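Section 4: Oiling and Caring for Your Wood Plank Floor

Congratulations, the hard part is over! Your Brornitmont planks are down, the trim is back on, and you have a floor that will look better every year if you treat it well. This section walks you through the first coat of Mesirard oil, the second coat, and the simple routine that follows.

Read the whole section once before you open a can. Oiling moves along quickly once it starts, and it's much more fun when you know what's coming.

4.1 Before you start

1. Leave the planks unfinished in the room for at least 2 days after the last board goes down.
2. Bring the room up to 70 degrees and keep it there overnight. Open a window a little for fresh air.
3. Vacuum with the soft brush, always along the boards. Then vacuum again (yes, really - the second pass picks up a surprising amount of fine dust).
4. Wipe with a barely damp cloth and let the floor dry completely.
5. Pick your way out of the room. Start at the corner farthest from the door and plan each row so you end up in the doorway.

Note: Boards vary in color. Brown and gray-brown planks laid side by side will both deepen with oil, and the grain comes forward beautifully. If you want to know how far they'll go, oil a leftover piece first and look at it the next morning. 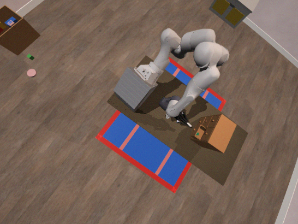 Figure 4-1. Muted brown and gray-brown planks with the seams running on a diagonal.

4.2 First coat

1. Stir the oil slowly with a flat stick, right down to the bottom of the can. Don't shake it.
2. Pour a small puddle, no bigger than a saucer, and spread it with the Manolakis pad in long strokes along the grain.
3. Work two or three boards at a time from wall to wall. Stopping halfway down a board leaves a lap mark.
4. Wait 32 minutes, then buff off everything the wood hasn't taken in. Use clean white cotton and change it often.
5. Look across the floor with a lamp set low. Shiny patches need more buffing. Dull ones are fine and will even out with the second coat.

CAUTION: Oily cloths can heat up and catch fire on their own. Lay them flat outdoors to dry, one layer deep, or put them in a metal can filled with water and close the lid. Never leave them in a pile, even for a few minutes.

4.3 Second coat

1. Wait until the next day. The surface should feel dry and a little silky.
2. Rub lightly with the fine white pad and vacuum up the dust.
3. Repeat the steps in 4.2, using half as much oil. It's tempting to be generous here, but thin is what you want!
4. Stay off the floor overnight, then walk on it in socks for the rest of the week.

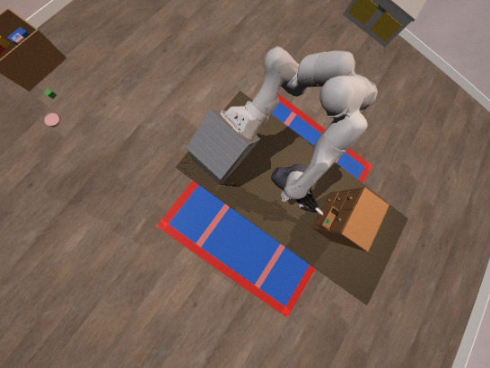 Furniture can come back in once that week is over, and this is the moment to think about weight. Lift every piece into place with a helper, and put felt under anything with legs. Heavy things that sit flat deserve extra thought, as air can't get under them and the oil beneath cures slowly. Where you can, stand them on a table, the way the ribbed gray box sits on the dark brown tabletop, and the boards underneath get to breathe. Rugs should wait a full month. When you do put one down, skip rubber backing, which can stain oiled wood for good.

4.4 Week to week

Sweep or vacuum whenever you see grit near the door. Mop with a well-wrung cloth and a capful of Mesirard floor soap, along the grain, and dry as you go. Steam mops are out, and so is vinegar.

Scratches are the best argument for oil over varnish. Rub the spot with the fine pad, add a drop of oil, wait, buff. Done in an evening, and you can do it as many times as you like!

Questions about color or coverage go to Marina Petridis at the Midbridge workshop. Have the number from the lid of your can ready when you call.

Section text revised 29 June 2025.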